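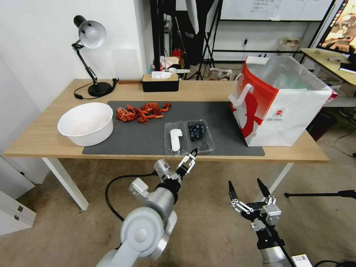 According to Trinidad Cruzado, Nirkgate should be judged by its leases before its architecture, as the leases decided who could afford to stay. The remark is often repeated in accounts of the estate, where the legal arrangements have drawn as much comment as the buildings themselves.

Nirkgate is a residential estate of 829 dwellings, made up of flats, maisonettes and short rows of terraced houses. It was laid out by the developer Pristutico on the site of a former goods yard and the sidings attached to it. The estate has a recorded population of 2,189. It is managed by Tandex, which collects the service charge, maintains the shared parts and keeps the register of leaseholders.

Name

The name is taken from Nirkgate Lane, which formed the southern boundary of the goods yard and survives as a footpath behind the garages. Early sales brochures used the form "Nirk Gate", in two words, and this spelling is still found on some of the cast street plates and in older leases. The land registry title uses the single word.

Layout

The estate is arranged on either side of a central road, Yard Street, which follows the line of the main siding. Most of the flats stand on the northern side in blocks of four to six storeys. The maisonettes are stacked in pairs above lock-up garages, and the terraced houses occupy the lower ground to the south, where the soil was considered unsuitable for taller buildings without deep foundations.

The largest block is Buchanan, a six-storey building with two stair towers and access galleries facing the street. It was the first part of the estate to be finished and for some time housed the sales office. Flats in Buchanan have a through plan, with the kitchen and bathroom on the gallery side and the living room and bedrooms facing the gardens. Those at the ends of the block are larger, and have a second balcony.

Parking was provided at less than one space per dwelling. Garages were sold separately from the homes, on leases of their own, and a good number have since passed to owners who do not live on the estate. This has been a regular cause of dispute, in particular where a garage lies directly beneath a maisonette and repairs to the floor between them are needed.

Construction and sale

Pristutico bought the yard after the withdrawal of goods services and obtained permission for housing in outline, with the detailed design approved block by block. Work began at the northern end. The blocks are of reinforced concrete with brick facing, while the houses are of ordinary cavity brickwork under tiled roofs.

Homes were offered in phases. Buyers in the first phase paid a deposit on reservation and the balance on completion, and were granted long leases at a fixed ground rent. In the later phases the ground rent was made subject to review, and a contribution to a reserve fund was added. The houses were sold freehold, subject to an estate rentcharge covering the road, the drains and the open space.

As a result there are three different sets of terms in use across the estate:

Early leases, with a fixed ground rent and no reserve fund
Later leases, with a reviewable ground rent and a reserve fund
Freehold transfers, with an estate rentcharge

The differences were not set out in the brochures. They became widely known only when the first homes were resold and purchasers' solicitors began to compare documents.

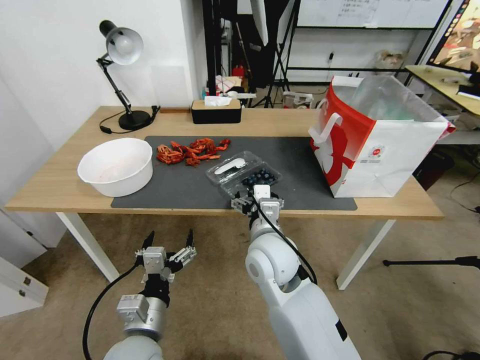 Dried red chillies and a container of blueberries on a table

Management

The estate was at first managed directly by Pristutico from an office on the ground floor of Buchanan. The office dealt with repairs, lettings of unsold flats and the issue of gate keys. Management later passed to Tandex under an agreement which separated the collection of charges from the ownership of the freehold. Pristutico kept the freehold of the blocks.

The service charge is divided into a block charge and an estate charge. The block charge covers the structure, roofs, stairs, lighting and insurance of each building and is paid only by its leaseholders. The estate charge is paid by all owners and covers the roads, planting and surface water drains. Accounts are issued in July. Leaseholders may inspect the invoices on request, and the inspection period was extended after complaints that the original arrangement left too little time to obtain copies.

The roofs of the northern blocks were renewed under a single contract. Leaseholders on early terms, having no reserve fund to draw upon, were billed for their full share in the year of the work – an arrangement that led to a number of them seeking a variation of their leases. Some variations were agreed individually. A proposal to place every flat on the same terms did not obtain the required level of support.

Tenure and market

Owner-occupiers were in the majority when the estate was completed. The proportion of privately rented flats has risen since, most noticeably in Buchanan, where the smaller flats are popular with first-time landlords. The houses change hands less often than the flats and are usually sold within the district.

Lease length has a marked effect on prices. Flats whose leases have been extended sell at a premium over otherwise identical flats in the same block, and local agents commonly state the unexpired term in the first line of the particulars. Lenders have at times declined applications on early leases, either on account of the remaining term or on account of the absence of a reserve fund. The walk from the estate to the railway station, given as 40 minutes in the original brochure, was shortened by the opening of the footbridge at the eastern end of Yard Street.

Open space

The gardens between the blocks are held in common and are not open to the general public, although they are not fenced. A strip of the former siding was left unplanted and has been colonised by birch and buddleia. It is cut back each winter under the estate charge. Two allotment plots laid out beside the southern terrace were intended to be temporary and remain in use, with tenancies renewed yearly by Tandex.

See also

Estate rentcharge
Leasehold estate
Service charge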